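I've had the Grisen controller plugged into my simulator since January, and I wanted to give it a good long go before writing anything, partly because I was so taken with it the first evening that I didn't trust myself! My last one was an Arnby, which I loved dearly until the thumbstick started to wander. Both of them drive the same simple two-finger gripper, and my first test is always to creep up on a big plain box with the fingers open and see how close I dare to get.

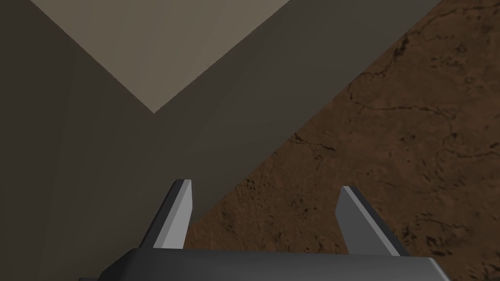
Economou wrote in to say the Grisen felt twitchy near large objects until the dead zone was raised, and that the Arnby never needed any such fuss.

I'd agree with that, up to a point. The factory setting is jumpy, and I wish they'd ship it calmer, but after an hour of fiddling (and a cup of tea) mine settled down beautifully. Two-arm work is where it really earns its place on my desk. Swapping from the left arm to the right is one button, and lifting something as lumpy as a rock takes both thumbs and a bit of patience.

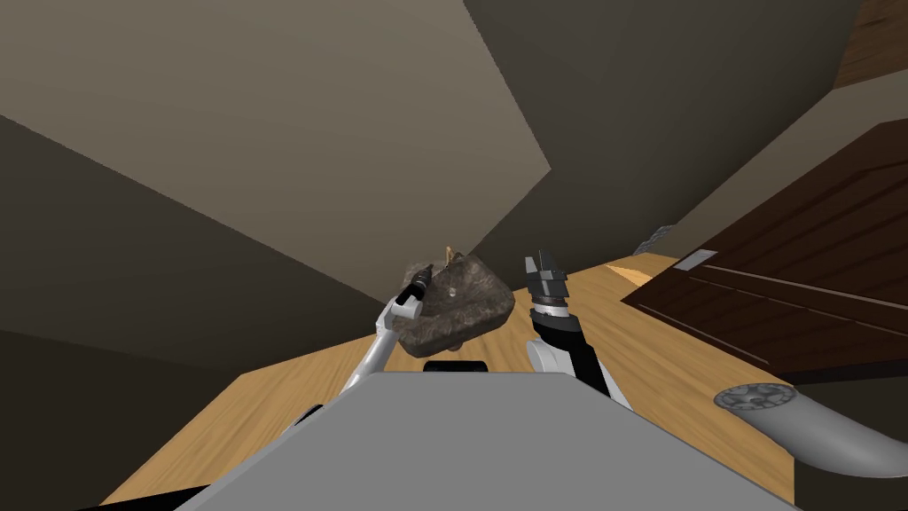
The Arnby made me dig through a menu for that swap, and I always lost my nerve halfway. The Grisen also remembers up to 200 poses, far more than I'll ever use - though I do like having a few saved for lining up the fingers at an angle.

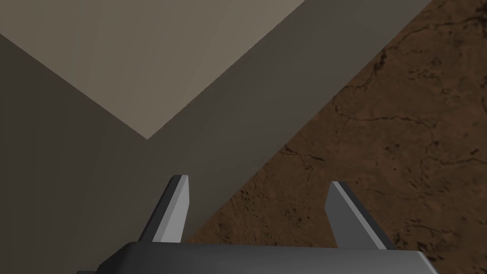
Small adjustments like those are a pleasure on it, with a nice soft resistance right at the center. My only real grumbles are the short cable and the Boteo software, which asks me to sign in every single morning. I'd still buy it again.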